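Aug 13, 2023

My grandmother smoked for most of her life, and she used to say she could quit any time she liked, she just never liked. I thought of her all week, having finally gone 200 days without a cigarette myself. I started in January, badly, with a cough and a bag of sunflower seeds, and I must have been awful company!

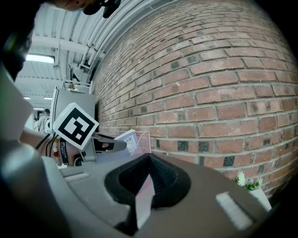 Marcelle Millet, who quit years before me, told me to save the money in a jar where I could see it -- so I did, and it's a silly amount now (I'd rather not say how much of it went on cake). The evenings are still hard, mostly after supper, when my hands want something to do. I've taken up knitting again. The scarf is terrible and very long.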